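4. The chess setup task

4.1 How we got to chess

I should say up front that chess wasn't the first choice. The course is a one-semester student project, and the fall group started out wanting to sort kitchen stuff. Mahmoud Soliman (my co-instructor) pointed out that half the class would spend November arguing about what counts as a fork. Chess pieces have names, squares have names, and everybody can tell when a piece is in the wrong spot. So chess won, by a show of hands on a Thursday afternoon, and I've been happy about it ever since!

The students called their project Cluter, which began as a typo in the shared folder and stuck. There were 18 of them, split into teams, and each team wrote its own rules for setting out a board before anyone drove the arm. We didn't hand them a script. A few teams wanted to do all of the back rank first, others wanted to work from one side to the other, and one team (you know who you are) changed its mind every session.

4.2 What a trial looks like

A trial is one piece: pick it up, move it, let go. The driver works from the wrist camera view only, with a teammate standing by who can look at the real table but isn't allowed to touch. We logged 2832 trials over the semester. Of these, 608 got marked "redo" by the teams themselves, and we kept every one of them in the data, partly because the students' notes on them are so good. The color of the pieces matters more than we'd guessed. Our set has black squares and black pieces, and a black piece on a black square is just plain hard to find through a small camera — harder still when the gripper is black too. 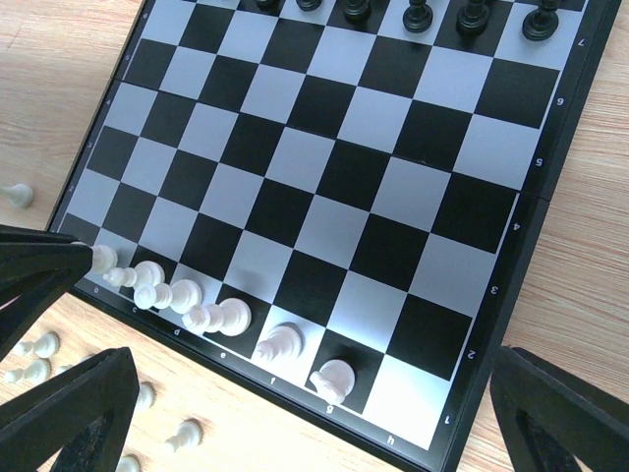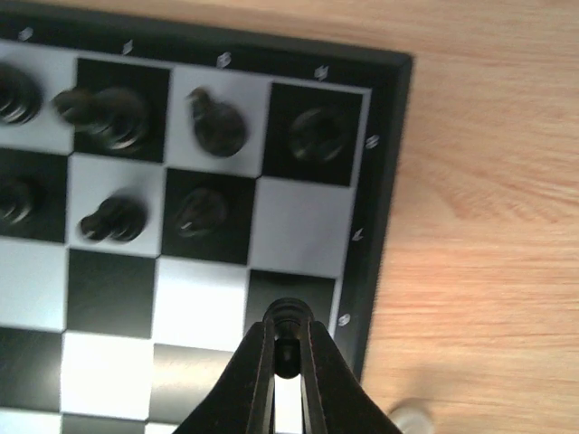

Figure 3. Two wrist camera views from the chess task. First: white pieces lying on their sides along the near rank, with more of them on the table to the left. Second: the gripper with a dark piece between its fingertips, over a dark square near the right edge of the board.

The students came up with their own words for all this pretty fast. A "sleeper" is a piece on its side, and a "ghost" is a dark piece on a dark square. Those words ended up in the trial notes, and after a while Mahmoud and I gave up and used them too, so you'll find both in the tables in Section 5. Sleepers split the class right down the middle. Some teams wanted to grab them by the head and swing them upright, and other teams would only go for the base, even if it meant turning the wrist a long way around first. I was on the side of the base people. Eusebio Herrero, who graded the written reports, was not, and we had some fairly loud talks about it over coffee.

4.3 Notes and grading

Each team turned in a short note after every session. We asked for three things: what you tried, what you saw on the camera, and what you'd do next time. That's it. We got 69 notes in all, and they run from two lines to almost four pages (with drawings). Grades came from the notes and the final report, never from how many pieces ended up standing. I'd do that part the same way again. When we ran an earlier version of the class with scores on a board, the drivers got careful and dull, and they stuck to the easy pawns all session.

One thing I would change is the turn length. We let drivers keep going until their team was ready to swap, and the quieter students got less time at the controls than they should have. Next year there'll be a kitchen timer.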